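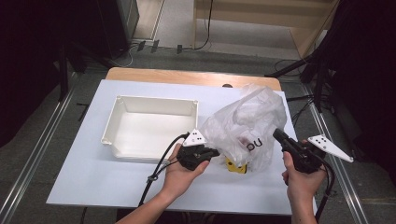

The Ernmont Joint Sand records cover the sand swept into the joints of concrete paver patios, walks and driveways, and how much of it is left after a few seasons. Each record is one sample taken from one joint, with the depth of the sand, the width of the joint and a sieve result. Samples were tipped out into a shallow white plastic tray with a raised rim, like the empty one left of the bag, and spread thin before sieving. Thin plastic bags that bunch up into folds the way that one has are a poor choice for carrying sand, as the fines stay in the creases. We used screw-top jars for everything after the first month.

Contents

joints.csv – one row per sample, 694 rows
sites.csv – one row per site, 14 rows
sieve.csv – sieve weights, for the 444 samples that were large enough to sieve
columns.txt – name, unit and meaning of all 37 columns across the three files
notes/ – field notes, typed up as written, spelling left alone

The files join on sample_id and site_id. Text is UTF-8 and the separator is a comma. Empty cells mean the value was not taken. A zero is a real zero.

Where the samples come from

All sites are in and near Ernmont. They are private patios, front walks and driveways, plus one garden center yard. Every site has segmental concrete pavers on a compacted stone base. Clay brick, natural flagstone and poured slabs were left out. Owners agreed to have sand taken from their joints and the joints were refilled the same day. Street addresses are not in the files. The site_id is a two-letter code with no meaning.

Dénes Jakab and Pacita Espiritu did the field work. Guangming Li did the sieving. Golnar Karimi put the tables together and is the person to write to about errors.

How a sample was taken

Joint width was measured with a feeler gauge at the top of the paver, below the chamfer if there was one. Depth to sand was measured from the paver surface with a thin steel rule, at three points along the joint, and the file gives the middle value of the three. The sand was then loosened with a flat pick and lifted with a narrow scoop to the top of the bedding layer. Where the bedding sand and the joint sand could not be told apart, the column mixed is set to 1. Leave those rows out of any work on grain size.

Samples were dried in an oven overnight, cooled, weighed and sieved by hand. Leaves, roots and ant debris were picked out first and weighed separately under organic_g.

Polymeric sand

Two sites had polymeric joint sand. It does not sieve properly once it has set – the lumps break where they like – so these samples have depth and width but no sieve rows. Don't read the missing weights as small samples. The column sand_type tells them apart.

Known problems

The weights for site GU were taken on an older scale that drifted. They were corrected by a fixed factor and both values are kept, as mass_raw_g and mass_g.

Driveways are thin on the ground here. Most of the rows are patios, and shaded ones at that, so moss is more common than you would find on a south-facing drive.

The year a patio was laid is the owner's memory in most cases. Where there was an invoice, year_source says invoice.

Slope was read with a two-foot level and is good to half a percent at best. Earlier copies had it in inches per foot. If your values are all below 1, you have the old file.

Reading the files

Any spreadsheet will open them. Set sample_id to text on import or the leading zeros are lost. Ehsan Jafarzadeh wrote a short script, check.py, that looks for broken joins and repeated IDs. It needs Python 3 and nothing else. Run it from the top folder:

python check.py

It prints a line for each fault and stops silently if there are none.

Terms of use

Free to use and share with credit to the Ernmont Joint Sand records. If you fix something, please send the fix back.

Changes

1.2 – slope changed to percent, mixed column added
1.1 – site GU weights corrected
1.0 – first release, June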